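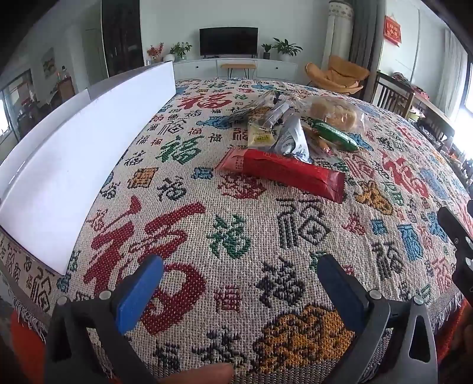

Blankets and snacks wanted for Lockwood winter parcels

April 19, 2018

The neighbourhood house in Lockwood has opened its collection for the next winter parcels. The parcels will go out in November to older residents who live alone, and the organisers prefer to begin early, when the shops sell their throws at a lower price.

Last winter 300 parcels were delivered in Lockwood and the villages near to it. Each one had a blanket and a small selection of packaged food. This year there is also a wish for woven throws with the character "福", which means good fortune and is a usual decoration at the Lunar New Year. Several families who receive a parcel have asked for it.

"A blanket with 福 in many colours makes a room more cheerful," says Milagros Zabala, who coordinates the collection. "My neighbour has had one on her sofa for years and she does not want to change it for any other."

Blankets should be clean and without holes. A fringe is no problem, but please tie the loose threads. Food must be in its closed original packet, with a date which is not before the end of the year. Small snacks are very welcome, also those with a label in Chinese. Glass jars cannot be accepted, and neither can home-made food.

The shop Fladora has given 60 throws already, and a collection among its customers has brought £753 for the food. With this money the group will buy mainly biscuits, tea and dried fruit.

Donations can be brought to the side entrance of the house every morning until 11 o'clock. Those who cannot carry their things may leave a message for Ainhoa Quintana at the reception desk, and she will arrange a time to collect them. The list of recipients is still open, and new names can be given at the same desk.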